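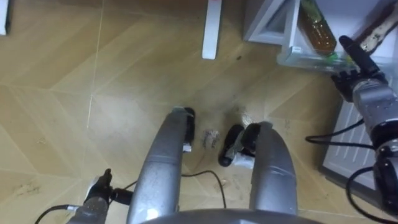

February 5, 2020

Task chair casters, Tranora base, second set. Test load 400 N on the seat plate, drum speed unchanged from the first set. Stopped at 3892 cycles when the left rear caster began to chatter. Stem play measured at the socket, well over what we allow on a new base. The other four casters are within tolerance.

Pulled the stem. Grip ring has spread and the socket wall is polished on one side only, so the load has not been centred. Suspect the fixture — the clamp on the Breston rig was last shimmed in June and I can find no entry for it after that.
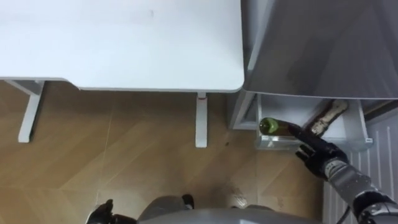 Re-shimmed the clamp, refitted with a new ring from the Baptiste batch and restarted. Reached 3722 cycles by close with no chatter. Not a like-for-like comparison until the first set is rerun on the corrected clamp.

Gas lift: drop over 19 hours under static load was below what the dial gauge can resolve. Leave it on. 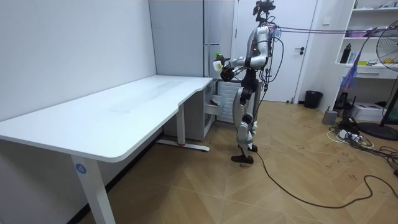 Tadov armrest pads arrived in the wrong colour, grey instead of black. Same moulding number, so usable for the abrasion test. Do not fit them to the display chairs.

To do: rerun set one, order stem sockets, log the clamp shim thickness on the rig card.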